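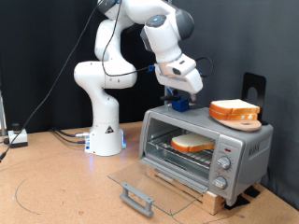

Entretien de la cellule Wamon : remise en service du mois d'août

La cellule Wamon a été arrêtée pendant quatre jours au début du mois d'août, afin de procéder à la révision prévue au carnet d'entretien. Le compteur affichait alors 2069 cycles, pour un seuil de révision fixé à 3000. L'intervention a été avancée en raison d'un défaut de répétabilité constaté à l'approche du four : le préhenseur se présentait trop à droite, et l'écart augmentait au fil de la matinée.

Le premier contrôle a porté sur l'embase. Les vis de fixation ont été desserrées puis reprises en croix, au couple indiqué dans la notice. L'une d'elles avait pris du jeu. Le plateau de liège, apprécié pour son silence, se tasse sous la charge et impose de renouveler cette vérification plus souvent que sur un plateau métallique. La périodicité inscrite au carnet a été réduite en conséquence.

Il a ensuite été procédé à l'examen du câblage. Le câble qui longe le bras doit conserver une boucle suffisante pour que le poignet puisse pivoter sans traction. Celle qui avait été laissée au montage était trop courte. Elle a été reprise, et le connecteur bleu du préhenseur a été débranché, nettoyé et remis en place. Aucune trace d'usure n'a été relevée sur la gaine.

La caméra du préhenseur a fait l'objet d'un nouvel étalonnage. L'objectif est exposé aux vapeurs grasses lorsque la porte du four est ouverte ; il convient de le nettoyer avec un chiffon non pelucheux, bras hors tension, avant toute prise de mire. La première série, réalisée sous l'éclairage du plafond, a dû être écartée. La seconde a été effectuée de nuit, vers 22 heures, avec la seule lampe Kekana.

Restait la position du four. Celui-ci repose sur une cale en bois, et tout déplacement de la cale modifie la hauteur de la grille par rapport au repère du bras. Les points de passage ont donc été réappris un par un, porte ouverte, d'abord à vide, puis avec des tranches de pain de mie. La planche ronde posée sur le toit du four sert de magasin : les tranches y sont empilées, et le point de prise doit être corrigé selon la hauteur de la pile.

Le fichier de paramètres antérieur, enregistré au cycle 1594, a été conservé sous le nom Durov. Le nouveau porte le nom Brernum et demeure en observation jusqu'à la prochaine révision. Le remplacement du plateau de liège par une plaque rigide est à l'étude ; les cotes de perçage seront publiées sur ce blog dès qu'elles auront été arrêtées.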